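Lakeside cabins at Guerra open for the summer, with a later boat and a proper breakfast

30/06/2026
By Florian Royer

If you have been meaning to get away to the water this summer and have put off the booking (I know I have, two years running), there is some happy news from the north end of the lake. The old family cabins at Guerra have opened their doors again after a long winter of repairs, and the first guests carried their bags up the path last weekend.
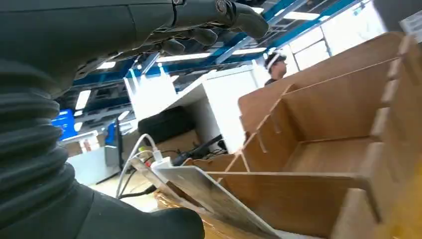
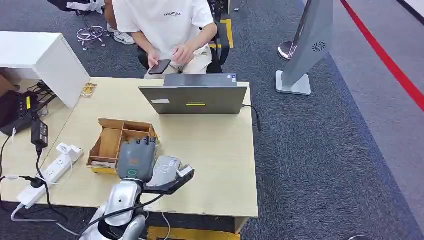
A cardboard organizer, first picture, and a gray laptop open on a desk, second picture.

The cabins stand in a loose row among the pines, a short walk up from the landing, and people who stayed there as children will be glad to hear that they haven't been made too smart. The porches are still deep enough for a rocking chair and a sleeping dog. The stoves have been swept and relined, the roofs are new, and every cabin now has a shower with real hot water, which wasn't always something you could count on at Guerra, especially if you were the last one up in the morning.

Prumus, the small company that took over the lease in May of last year, says there are beds for 54 guests when everything is full. Two of the larger cabins can be joined by a covered walkway, so that grandparents, cousins and the rest can stay together and still shut a door between them when the card games run late. One cabin close to the parking area has a ramp and a wider bathroom, and it can be reserved by phone.

Getting there is a little easier, too. The Pristance, the ferry that most of us know from day trips, has added an evening crossing on Fridays and Saturdays, so you can finish your work week, throw a bag in the car and still be on the far shore in time to see the last light on the hills. I took that boat on Friday with a thermos of tea and a sandwich, and I can't think of a nicer way to begin a weekend - the lake was flat, the loons were calling, and a little boy beside me was reading every word of the safety notice out loud to his very patient mother. The last boat leaves at nine in the evening and does not wait, so do allow time for the parking lot, where the spaces closest to the dock fill up early.

Breakfast is served in the main lodge from seven until ten and is included in the price of the cabin. Expect eggs, fried potatoes, blueberry muffins and a big pot of oatmeal that stays on the back of the stove all morning. Dinner is up to you. There is a grill outside every cabin, and the store at the landing sells charcoal, corn, sausages and ice, along with the usual fishing line and postcards.

For walkers, the loop trail to Prolotik Point has been cleared of the trees that came down in the winter storms. It climbs 400 feet to a bare ledge with a bench on it, and on a clear day you can see both ends of the lake. I would set aside a whole morning for it, with a good long stop at the top (bring something to sit on, as the bench holds three at most and somebody always gets there before you). The lower part is still muddy beside the creek, and the two footbridges are slick after rain. Canoes and kayaks are free for guests to use, first come, first served, and life jackets in children's sizes hang in the boathouse.

Cabins start at $113 a night for two people from Sunday through Thursday, and the largest, which sleeps eight, is $200. Weekends have a two-night minimum until Labor Day. Dogs are welcome in all but three of the cabins, on a leash near the lodge, please. There were still openings midweek through July when I asked at the desk, though the weekend of the Fourth is full. Reservations can be made by phone or at the lodge, every day from eight to six.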